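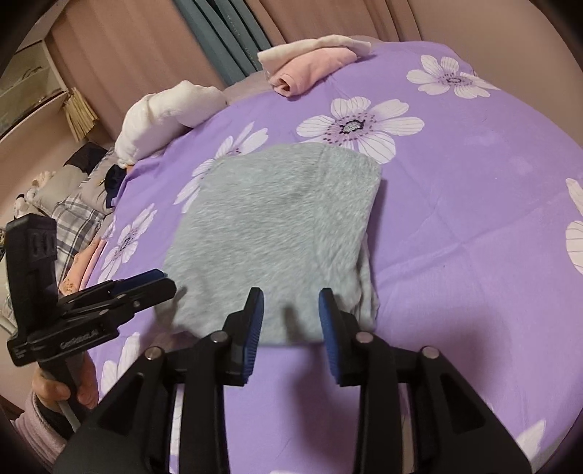 Titness Institute, Manipulation Teaching Group — Shared Equipment

Hand-held gripper pair, two-hand demonstration kit

Asset number: 3284
Kept in: Room 409
Contact: Mandla Cele
Loan period: 5 working days, renewable once
Status: available

The kit is a matched pair of black hand-held grippers for recording demonstrations without a robot. The operator takes one in each hand and does the task directly, and the recordings are used afterward to train the arm policies in the Lurkevine project. It is the standard kit for cloth, bedding and soft household items. For anything that needs the arms in the loop, book the remote control station instead.

Both grippers have two fingers with ribbed blue pads on the inner faces. The fingers move on a pinned linkage and open and close from the handle. There is no left or right unit. Either one can go in either hand, but keep the same assignment for a whole session and write it on the session sheet.

What it is good for

Folding, flattening and moving garments that are already on a surface. A fuzzy knit such as the gray piece on the purple bedspread is a good first item for a new operator. It holds a fold well and gives the pads something to grip. Thin, slippery fabrics can be done, but expect to throw away more takes.

Two-hand work where one side holds and the other side moves. Most of our folding set was recorded this way. The corner of a folded packet is the usual place to bring in the second gripper.

Work on beds, sofas and other soft surfaces. You can press the fingertips lightly into a mattress to get under an edge. Don't do this on a hard table with the fingers pointing straight down.

What it is not good for

Anything heavy, hot or wet. Small hard parts that need a precise pinch — use the Luvell tweezers kit for those. Tasks that need a sense of how hard you are squeezing, as the kit does not record force.

In the box

Two grippers
Two wrist straps
Charging cables and one charger
Spare blue pads, one set
Lens cloth
Printed session sheets
Hard case with foam insert

Check the contents against the card in the lid when you pick up the case and again before you return it. The spare pads go missing more than anything else.

Recording a demonstration

1. Charge both grippers fully and wipe the lenses.
2. Set the item out the way it should look at the start of every take. Take the starting layout from the task card.
3. Start both grippers and hold them still over the work area, fingers open, until both show they are recording.
4. Do the task at a slow, even pace. Keep the item between the two grippers in view as much as you can, and keep your free fingers away from the fabric.
5. For a fold, bring the open fingers in low with one pad on each side of the edge you want. Let the fabric settle between the pads before you close.
6. At the end of the task, open both grippers, back away from the item and hold still again. Stop the recording.
7. Mark the take good or bad on the sheet right away.

If you drop the item and pick it up again within the same take, keep the take and mark it "recovered." We want some of those. If you put a gripper down halfway through, mark the take bad.

Long sleeves are fine as long as the cuff stays clear of the linkage. 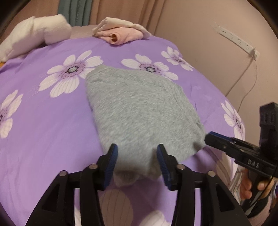 Storage and upload

Each gripper writes to its own card. Copy both cards before you return the kit and put the files in the project folder under your session name. The kit's shared upload space is limited to 600 GB, so clear your bad takes first. Cards are wiped when the case comes back, and we can't get files back after that.

Care

Clean the blue pads with a damp cloth and no solvent. Lint collects in the ribs after a long session with knitwear and can be brushed out with a soft toothbrush. Leave the pivot pins alone — if a linkage feels stiff, stop using it and tell Mandla.

Booking

Book through the equipment calendar and pick up from Room 409. New users need a short handover the first time. Groups outside Titness can borrow the kit through the Hlongwane exchange desk, with a named person responsible for the case.

Page last changed 10 Mar 2022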